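Ploltside Resin Garden Bench Box, 200 Liters
Tested by Aleksandra Borkowska

I bought this bench box in spring to keep the cushions, the hose parts and two bags of bird seed out of the rain. My balcony door opens directly to a small yard, so a big shed was never possible for me. I wanted one thing where I can sit and also store. After one full season with it, I think I can give a fair opinion.

The box came in a flat carton, which my neighbor Ezequiel Zavala helped me to carry through the house. It is not so heavy, but it is long and you can't turn it easily on the stairs. Inside were the panels, the lid, two gas struts and a bag of screws. The instruction sheet has only drawings. Most of them are clear. Step six is the bad one: the left and right hinge look the same in the drawing, but they are different, and I had to take them off again and change them. We began after breakfast on Saturday and were finished before lunch, with one long coffee in the middle.

The side panels click together and then you fix them with screws from the inside. I advise to use a hand screwdriver here. Resin does not forgive a strong drill, and I already have one small crack near the back corner from my impatience.

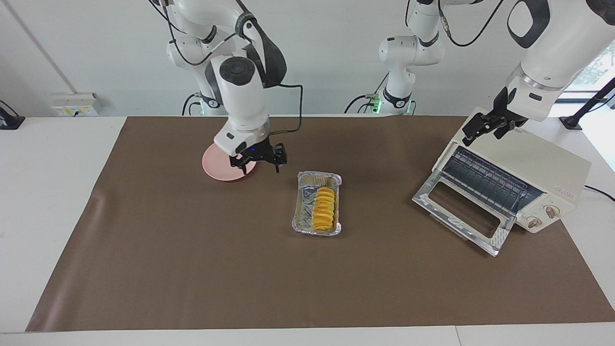 Issue 20, page 2

Now the seat. The maker says that two adults can sit on it, and this is true. The lid bends a little in the center when Ezequiel sits down, and it comes back when he stands up. For a long evening you want a cushion, because the pattern on the lid is quite deep and you feel it in your legs.

About water I am mostly satisfied. In normal rain everything stayed dry. In November we had a storm with wind from the side, and after it I found a thin line of water along the front, under the lid. The cushions were damp on one end. I put a strip of foam tape there and it has not happened again, but at this price I expected the tape to be already in the box.

The struts are the best part. The lid goes up slowly and stays open, also when I have both hands full. My old box from Lolwood had only a plastic strap, and it fell on my fingers more than once.

One more complaint. There is a place for a padlock, but the hole is narrow and my usual lock did not go in. I wrote to the shop and Joanne Garside from customer service answered the same day. She told me which size to buy, and it fits well.

The color is a warm gray and it has not faded on the sunny side so far. Cleaning is simple: soap, a soft brush, water.

I would buy it again for a yard or a covered terrace. For a very open place with much wind, I would look first at the models with a rubber seal – they cost more, but you will not need to repair anything with tape.

Rating: 4 of 5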